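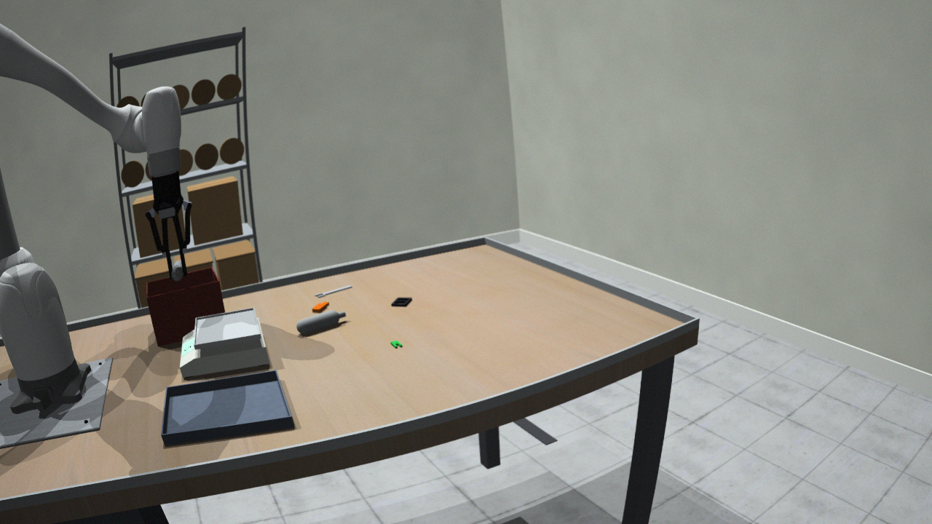 the cell in sim, arm holding the small gray part over the red box

gritwheel
OK so this is my layout for the sorting cell at the Geltville shop, built in sim first like everybody here told me to. Arm on its plate at one end of the table, scale next to it, tray in front of the scale. My trouble is the drop into the red box. With the fingers pointing straight down I get a clean run for a while and then the tips start clipping the top edge of the box. I'm 2 mm over the rim on the approach, which I thought was plenty. Any ideas before I start on the real one?

pallet_jackie
2 mm is nothing!! I run mine at 40 over the box and only come down at the end. Costs you a blink per cycle. Also, is that box fixed to anything? Mine used to creep across the table a hair at a time until I screwed down a little fence.

gritwheel
Not fixed, no. It's just standing there behind the scale. Fence sounds easy enough, I'll add one tonight.

Ruchti_fan
I'd move the scale first. You've got the box right behind it, so every trip to the box passes over the weighing platform, and on a real table one dropped part lands on it and your zero is off for the rest of the shift. Half that tabletop is bare wood, use it.

pallet_jackie
Disagree. Short moves are good, and he has to weigh the parts anyway. Put the scale way out on the right and you've added travel to every single pick.

Ruchti_fan
Travel is cheap, chasing a bad zero at 2 a.m. is not. Ask me how I know. We did the Event line in Pituvbridge that way and ended up re-zeroing every 188 parts until we moved it.

boltcircle
Whatever you do with the scale, check the plate bolts on the real arm. I snug mine up every 3000 cycles and mark them with a paint pen so I can see if one has turned. A loose base looks exactly like a bad drop height. I lost most of July to that.

Also get the wrench off the table before you go live (and the bottle). I know it's sim but people copy their sim tables, I've seen it.

gritwheel
Ha, fair, the loose stuff is all pick targets for testing, wrench included. Paint pen is going on the list.

Tried 40 over the rim just now and left the scale alone. No clipping so far but I've only run it over lunch. Will try Ruchti_fan's way next and post both cycle times.

Ruchti_fan
Log the zero while you're at it, otherwise the times don't tell you much.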